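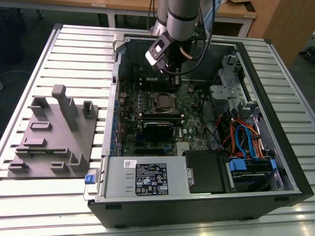
The tower, the whole tower and nothing but the tower

I own a desktop computer old enough to have opinions. It came from my cousin Siham Zoubi, who was clearing out the office she used to run above a shoe store, and it has lived under my desk ever since, warming my left ankle and making a noise like a hair dryer in a shoebox.

In January the noise got worse. I tried the remedies I know, which are turning it off, turning it on, and putting a folded towel under it. The towel helped for an evening.

So I opened it up. I should say that my entire training in this area is a two-page guide I printed from a site called Burnerov, whose author writes "simply remove the cooler" the way other people write "simply raise a child." The side panel came off with one tug. Then I laid the thing down and looked into it for a good long while with a cup of coffee in my hand, which the guide specifically says not to do.

What gets me about the inside of an old Dell is how much blue there is. From the outside it's a black box with all the charm of a filing cabinet. Inside, somebody in a design meeting decided that anything a person might be allowed to touch should be blue. The latches on the drive bay are blue, and so is the little release tab down by the power supply. It's the closest the machine comes to being friendly. Blue means go ahead. Everything else means please put that down.

The exception is the SATA cables, which are also blue and which you should not just yank. I mention this for no particular reason.

The cooler came off on the second weekend. I'd been picturing a clean little lift, like taking the lid off a sugar bowl. It was more like getting a toddler out of a car seat. Underneath was a layer of gray paste that had dried into something you could have grouted a shower with, and I went through most of a bottle of rubbing alcohol and a pack of Buna coffee filters getting rid of it (filters don't leave lint, says the guide, and on this one point the guide and I are friends). I also kept the dust. Not on purpose. It was just there, in the dustpan, the size of a guinea pig, and I felt it deserved a moment before it went in the trash.

Once the processor is out, the socket looks much too delicate for the job. It's a small square with a metal bracket around it, and it's the one place in the case where I hold my breath. Everything else seems built by people who made farm gates. The drive cage alone could stop a bus.
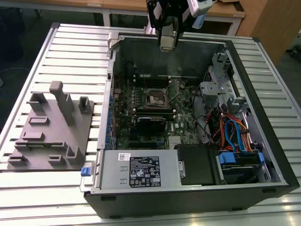
The power supply is the part I refuse to touch. It has a label covered in small white text and certification marks, and I've decided that anything with that much to say for itself should be left alone. The guide agrees. So does Siham, who called in the middle of all this to ask if I still had "that old thing" and then went quiet when I told her it was in pieces.

"You know they sell new ones," she said.

They do. I looked. The nearest equivalent at Harb, the big electronics place by the highway, was $1,325, and for that money you get a glowing case with a window in the side, so you can watch your own dust accumulate. My budget for this project was $200 and I have so far spent $12, all of it on thermal paste, which comes in a syringe with enough in it to last me until retirement. A replacement fan is next on the list. Flukis has them used, and the listing says "tested," a word that can carry a lot or very little.

The cable situation is ongoing. Orange, red and yellow wires come spilling down toward the drives in a bundle, with the blue ones looping through the middle of it, and I had plans to tie the whole lot up neatly. I watched a video. The man in the video had cables that lay flat and went where he asked. Mine spring back like a bad perm. I got two zip ties on, cut one off because the bundle wouldn't reach anymore, and called it tidy.

While I was at it I went through the drive to see what Siham had left behind. I found 223 photos of shoes. Just shoes, on a counter, from above. I asked her about it and she said the store downstairs used to borrow the computer, and could I send them over, some of those boots were nice.

I've backed up the boots. The fan should get here next week, and until then the towel is back in the linen closet and my ankle is cold.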